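Humau Hand-Held Gripper: Jaw Slip and Pinch Notice
Frequently Asked Questions
Last updated Tuesday, November 16, 2021

These answers cover the jaw slip fault reported in October and the pinched finger reported from our Wurncombe site. If you collect with the Humau gripper, please read all of it before your next session.

What is the fault?
Under a steady squeeze, one jaw can lag behind the other and then catch up all at once. The packet drops, or the jaws snap shut on it. We logged 179 slips in 2,000 grasps on soft packaging.

What causes it?
A pivot screw that has backed out. The linkage gets some play in it, and the two fingers no longer close together. We first blamed the finger pads and replaced a full set, which made no difference.

Was anyone hurt?
One operator had a fingertip pinched between the linkage plates while freeing a stuck wrapper. The skin was not broken. The operator still had the other hand on the grip, and the jaws closed when the screw slipped.

Which grippers are affected?
Units fitted with the Letard screw kit. The kit number is on the packing slip, not on the tool. If you no longer have the slip, treat the unit as affected.

How do I check mine?
Open the jaws fully and let go of the grip. Push each finger sideways with a pencil. Any click or movement at the pivots means the unit comes out of service. Do this at the start of a session and again after lunch.

Can I tighten the screws myself?
No. Overtightening bends the plates – we have two units on the shelf that prove it. Send the gripper to the Mészáros workshop. Turnaround is 4 working days at the moment.

Something is stuck in the jaws. What do I do?
Put the gripper down first. Take your hand off the grip, then pull the item out from the front by its loose end. Keep fingers away from the linkage. If it will not come, leave it there and report it.

Are some items worse than others?
Yes. Long, floppy pouches and crumpled foil are the worst, and most of the reported slips were on those. Boxes and bottles gave very little trouble.

What happens to data recorded with a faulty unit?
We pulled 728 recordings for review. Please don't delete anything on your side. If a drop happens while you are recording, keep going to the end of the take and write "slip" in the notes field.

Do I need to change how I work with a second operator?
Only a little. Keep the two grippers apart when both are holding something, and never pass an item from jaw to jaw until your unit has been checked.

What does soft-packaging work look like? 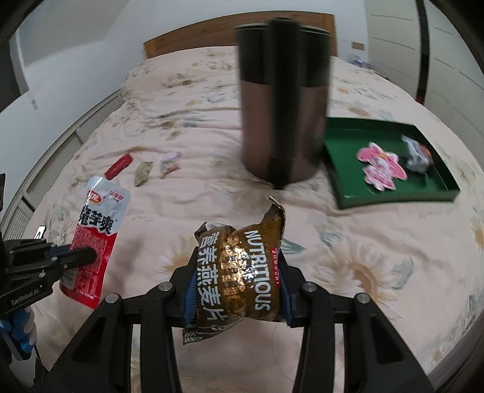
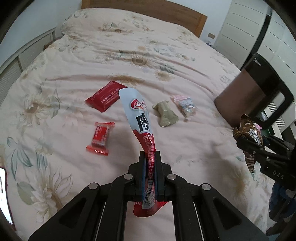
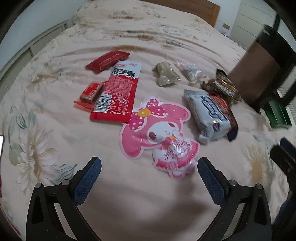

Snack packets on the bedspread, with the blue finger pads showing in the first and last views.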